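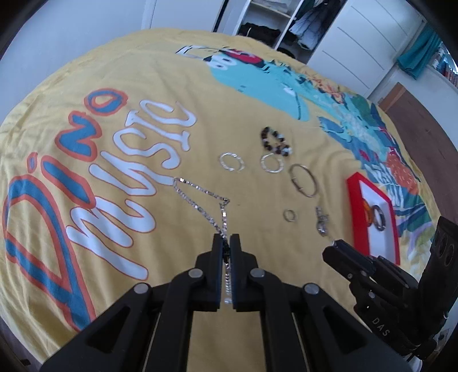 4. Comparing finger pads on small parts

Do section 3 first (camera check). If the preview is still dark or lagging, stop and go back, the pad test is useless without it.

You need: both hand-held grippers, the Vorska pads (blue), the Orlandini pads, hex key, lint-free cloth, a soft surface with some print on it. Bedspread or patterned towel is fine. Plain white tabletop makes the tracking drift, dont use it.

Small parts set: one fine chain, rings in different sizes, a bangle, a beaded bracelet, an open box to drop things in. Jewelry works best. Cheap jewelry. See caution below.

4.1 Fitting the pads

1. Power off. Unplug the camera lead from the controller, not from the camera.
2. Open the jaws by hand until they stop. Don't force past the stop.
3. Slide old pads off toward the tip. If stuck, loosen the pad screw a half turn, try again.
4. Wipe the finger face. Let it dry.
5. Push new pad on until it clicks. Vorska pads click, Orlandini pads dont, you just feel them seat.
6. Close the jaws. Pads should meet along the full length. Gap at the tip = pad on backwards.

Note: same pads on both grippers for a run. Mixed pads, throw the run out.

CAUTION: pivot pins pinch. Keep fingers clear of the linkage when closing.

4.2 Zeroing

1. Plug camera back in, power on, wait for the steady light.
2. Jaws fully closed. Press Zero on the controller.
3. Readout should settle near 1467. Open fully, should read 1942.
4. Off by a lot? Re-seat the pads and zero again. Off by a little, carry on, write it down.

Zero after every pad change. Yes every time.

4.3 The test

1. Spread the parts out flat, a hand's width apart if there's room. Open box to one side.
2. Start recording. Hold both grippers still over the parts for three seconds so the cameras can lock.
3. Chain first. Come in low, pinch, lift straight up. Let it hang. Count two, then lower.
4. Rings next, big to small. Grab across the band, not flat from above.
5. Bangle, then bracelet. Bracelet likes to roll, steady it with the second gripper.
6. Drop each ring in the box. Leave the chain out, it tangles in the lining.
7. Stop recording. Name the file with pad type first, then gripper (L or R).

Repeat with the other pads. Same parts, same order, same person holding.

4.4 What to log

Slips (part moves in the jaws but stays). Drops. Missed grabs. Anything the camera lost sight of at the moment of contact, usually the small rings. Gundcombe firmware 2 marks slips for you, older versions you mark by hand from the video.

Soft pads tend to hold chain better and smear on thin bands. Hard pads the reverse. If your results go the other way check the zero before you beleive them.

CAUTION: do not use real stones, pearls, or anything you would miss. Closing force is not limited in manual mode.

CAUTION: keep loose chain away from the pivots. If it wraps, power off, open by hand, pull it out slowly.

Spare pads and screws: order through Stostley, pad code is stamped on the back.

Next: section 5, changing the camera angle.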